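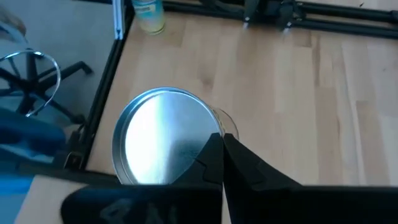

I've gone right off shops that make you buy five of everything. You know the sort, where the rice comes in plastic bags inside a bigger plastic bag, and you get a voucher for your trouble. For the last couple of years I've done most of my dry shopping at the refill place in Ovbridge, and I've turned into one of those people who gets excited about containers. A clear glass jar with a plain silver metal lid is all anyone needs, if you ask me. You can see when you're low on lentils and you don't have to read a label to find out.

My friend Marwa Bensaid thinks it's a hobby for people with time on their hands, and she's got a point. The refill shop is two buses from her flat, it shuts at half five and the oats cost more than they do at the supermarket. I live up the road from it and work from home, so of course I find it easy! I used to get quite preachy about this and I'm a bit embarrassed now. If you've got three kids and a late shift, buy the bag of pasta.

What does annoy me is that the big shops could do this tomorrow and mostly don't bother. Ours had a trial last June - one sad row of dispensers next to the cat litter, no scales that I could find, and a notice saying bring your own tub. They took it out after 30 days and said customers weren't interested. Well, I was interested, and I couldn't work out how to pay for my raisins.

So I'd like to see it done properly. Put it by the door, make it cheaper than the packet (even by a few pence), and have a person standing there for the first month to show people how it works. Marwa says she'd go if it was on her way home. I think plenty of others would too, and I'd happily give up my smug little walk to Ovbridge if it meant they could.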